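Open Day at Udeck, Todmont: Gallery

Posted March 25, 2024

Udeck opened its building in Todmont to the public for one afternoon, and I went with a notebook and low expectations. The invitation promised "household robots at work." I have been to enough of these to know that the word doing the heavy lifting there is "at." Still, the coffee was decent, the staff were friendly, and they let visitors stand close and ask rude questions, which I did.

The gallery is short. Most of what I shot on my own phone was the backs of other people's heads, and I have left those out.

Before the doors opened to the demo rooms we got a talk from Aivar Vītola, who runs the home side of the company. He was better than his slides. The slides had a family on a couch, laughing, while a machine folded their towels. Vītola skipped past that one quickly and spent most of his time on what goes wrong: thin cloth, stretchy cloth, anything that changes shape when you lift it. I wrote down "admits socks are hard" and underlined it. He was less forthcoming on price. Asked twice, he said it was too early both times, and the second time he was already looking at the next raised hand.

After that we were split into groups of 12 and sent down the hall. Mine started in the tidying room, where the setup is called Walley. It has two arms and its job that day was fabric. The other room had a machine called Juška, which sorts cups and plates from one rack to another.

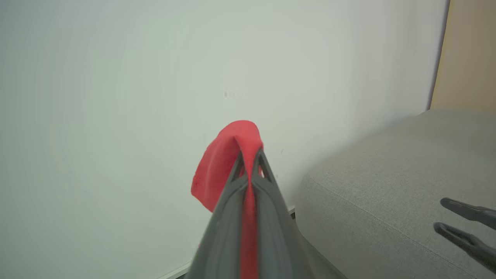 My trouble with demonstrations of this kind is that the hard part has usually been done before the guests walk in. Somebody chose the room and the item, and somebody decided how much other stuff would be lying around. A plain off-white wall and a light gray cushion make a kind background for a bright red cloth, and I would like to see the same grip tried on a gray sock on a gray couch. I will grant that the hold itself is a fair one. The two fingers have the cloth pinched by its top edge, with most of it hanging over to one side, and limp fabric is a nasty thing to hold on to if you have no skin and no common sense. The little triangular cutouts near the fingertips caught my eye too. A woman next to me guessed they were there to let the tips bend. I asked one of the engineers and got an answer long enough that I lost the thread, so I can't tell you if she was right.

Jurgita Grīnberga led the questions in that room, and she didn't dodge much. Does it know what it is holding? "It knows where to hold it," she said. Does it know where the thing goes afterward? Sometimes, if it has been shown. Who shows it? People do, over and over, by steering the arms themselves. I asked how many hours of that stood behind our demo and she said she would have to look it up. I left my email address. Nothing yet.

A man in our group wanted to know if it could do fitted sheets. Big laugh. Grīnberga said no, and that she couldn't either.

No picture from the Juška room, where the light was bad and we were kept behind a rope. I watched it move 4 cups and put 2 of them down at an angle I would not accept from a child. It fixed one of those by itself — I was impressed by that, more than I wanted to be. The other stayed crooked while our guide talked about something else. To be fair, my own kitchen cabinet is no showroom, but I am not asking anyone to invest in it.

The part of the day I keep thinking about was the poster by the exit. It claimed 59 household tasks. I read the whole list while I waited for my coat. "Pick up cloth" was one task and "put down cloth" was another, and so were "open drawer" and "close drawer." By that method I get through a couple hundred tasks before breakfast and should be charging for it.

So would I go again? Yes, and I would tell others to go, as long as they ask to choose the item. Bring something from home. A T-shirt that is inside out would do nicely, or a bath mat. I asked if visitors' own laundry might be allowed next time and Vītola said he liked the idea, in the voice people use when they are not going to write it down.

Practical notes for anyone thinking about the next one: parking is behind the building and fills up early. Kids are welcome in the Juška room but have to stay with an adult in the other. The talk runs long. There is a sign-up sheet at the front desk for news of future dates, and they do take questions by email, though see above for how mine is going.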